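Narkby Bench Arm: Set-Up Guide
Section 4. Preparing the work area and teaching a tube transfer

Read Section 3 (mounting and power) before you begin. The steps below assume the arm is bolted down, the emergency stop has been tested, and the Lundar software is open on the control computer. Allow 20 minutes for a first set-up.

4.1 Before you start

Use practice liquids for all teaching work. Water with food coloring is a good choice, as a strong color is easy to pick out in the wrist camera view. Fill only the tapered end of each tube.

CAUTION: Do not teach with samples, solvents, or anything you would not want on the table.

4.2 Setting the grip

1. In Lundar, open the Tools page and select Narrow Tube.

2. Set the grip force to 20. This is the factory value for plastic conical tubes.

3. Hold a tube upright between the fingers, point down, and press Close. Keep your own fingers above the gripper pads.

4. Let go of the tube and check the wrist camera view.

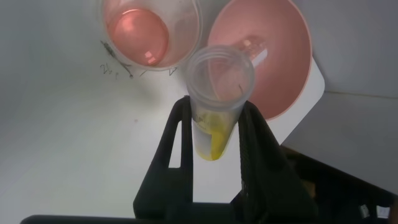
5. Press Hold Test. The wrist will turn slowly to the left and right. If the tube slides or tilts, raise the force by one and repeat the test.

NOTE: Glass tubes need a different pad set (part 2905). Do not use the standard pads on glass.

6. Support the tube with your hand and press Open. Return it to the rack.

4.3 Placing the rack

1. Wipe the table and let it dry.

2. Set the rack down with its long side facing the arm. Keep it at least 132 mm from any wall of the enclosure so the wrist has room to turn.

3. Load the tubes. For the color sorting routine, each tube must hold a different color.

4. Send the arm to View Position. The fingers open fully and the camera faces the table.
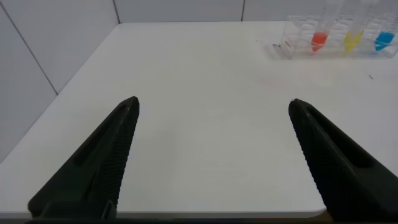
5. Press Find Rack. Lundar draws a green outline when it has a match. If no outline appears, dim any lamp that shines straight onto the table and try again.

6. Save the position under a name you will recognize later.

NOTE: The rack position is lost if the rack is bumped. Repeat steps 4 to 6 after any knock.

4.4 Clearing the path

1. Move cups, bowls, and other containers out of the travel path. Items used in the routine may stay on the table, but their positions must be saved as in 4.3.

2. Set the speed to Slow.

3. Run the routine once with no tube in the gripper. Watch the cable loops at the wrist through the whole move. They must not pull tight or catch on a container. 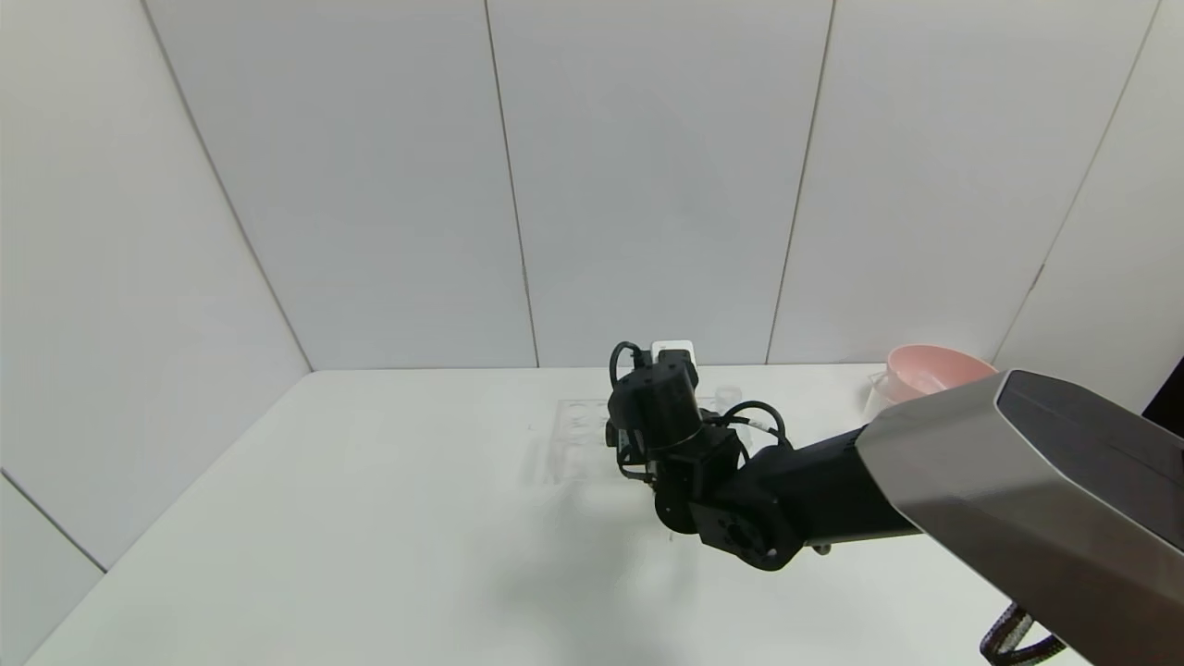

4.5 Care of the pads

Wipe the ridged pads with a damp cloth at the end of the day. Replace them after 200 hours of use, or sooner if the ridges look flat. Spare pads can be ordered from Otutard.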